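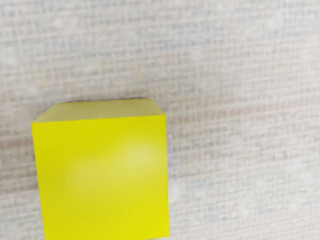 Figure 4.1 A yellow cube on a pale woven surface.

Chapter 4
Volume: How Much Room Does It Take Up?

I spent my first year of teaching convinced that volume was the easy chapter. Length times width times height, hand out the worksheet, home by four! Then one of my students, Azucena Ventura, asked me why we multiply at all, and I stood there with the chalk in my hand and had no good answer for her.

So let's start with her question. Say you have a box that is 2 inches high, and its floor holds exactly 20 one-inch cubes. One layer of cubes fills the floor. A second layer fills the box. That's 40 cubes, and we say the volume is 40 cubic inches. The multiplying is just a quick way to count layers (I wish I'd said that to Azucena at the time).

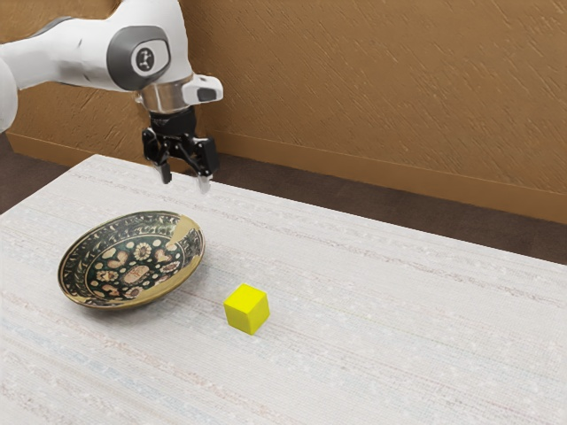 Figure 4.2 A robotic arm with a two-finger gripper, above a table.

Now, cubes are friendly. Most things aren't. My kitchen has a teapot, a bag of lentils and a very lumpy squash, and none of them stack in layers. For shapes like these we'll borrow an old trick with water in Section 4.3, so have a measuring jug handy and maybe a towel.

Before you read on, try a guess. How many one-inch cubes would fit in your backpack? Write the number down in the margin, in pencil. My own guess was 73, and when I measured the bag I got 807. We'll come back to your number at the end of Section 4.1, once you've measured the bag for yourself.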